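カテゴリ：周辺機器/データ配布　この記事は3分で読めます

# reltavel-listings README

通販サイトに並ぶUSBハブと切替器の商品説明文を集め、正規化したテキストデータです。管理は Mebrat Abdella。最終更新は2018年8月3日。

## 中身

listings.tsv が本体で、1行が1出品。列は9つあります。

- id
- shop（出品店名、Baterix や Waltness など）
- title_raw（原文のまま。深呼吸してから開いてください）
- title_norm
- ports
- interface
- price
- currency
- note

title_raw には同じ単語が4回出てくるものがあります。重複バグの報告はもう受け取りましたが、出品者がそう書いています。

## ポート数の扱い

「4ポート」と題に書いてあり、本文では3ポート、仕様表では「多数」となっている出品がありました。ports 列は仕様表を優先し、数字がなければ題から取ります。両方だめなら空欄です。「多数」を整数に変換するプルリクエストは却下しました。

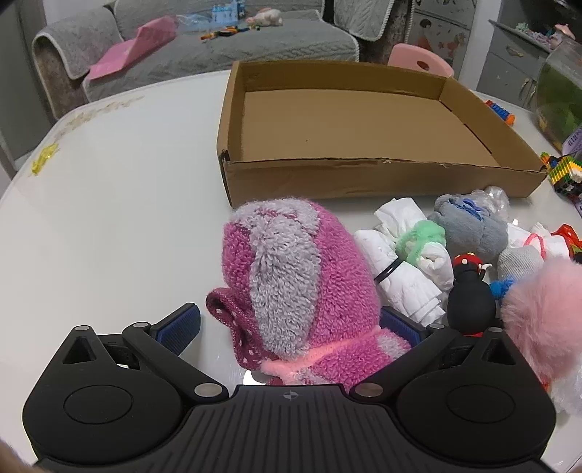
interface 列も事情は似ています。「USB 2.0/3.0 対応」が、3.0 で動くという意味なのか、3.0 の口にも物理的に刺さるという意味なのかは、説明文からは判別できません。原文の表記をそのまま残し、怪しいものは note に「?」を付けました。「?」の多い列ですが、仕様です。

## 価格

取得時点の表示価格で、送料は含みません。Bickerstaff の出品は常時「本日限り」の値引き中なので、値引き後の額を入れてあります。本日は去年の10月から続いています。

## 使い方

tools/norm.py に listings.tsv を渡すと title_norm を作り直します。引数なしで起動すると20行だけ処理して止まります。以前は全行を上書きする親切設計でした。

文字コードは UTF-8、改行は LF。表計算ソフトで開いて保存すると id の先頭のゼロが消えます。消した状態で送ってこないでください。

## 既知の問題

- 全角と半角の「ー」が混ざる
- Waltness の型番が途中で変わり、同じ製品が別 id になっている
- currency が空の行がある。たぶんドル

## ライセンス

norm.py は MIT。説明文の権利は各出品者にあります。再配布の前に一度 Reltavel の窓口へ連絡を。返事は遅いです。

タグ：USB　切替器　データセット　TSV

当サイトでは利便性向上のためCookieを使用しています。閲覧を続けると同意したものとみなします。［同意する］［詳細］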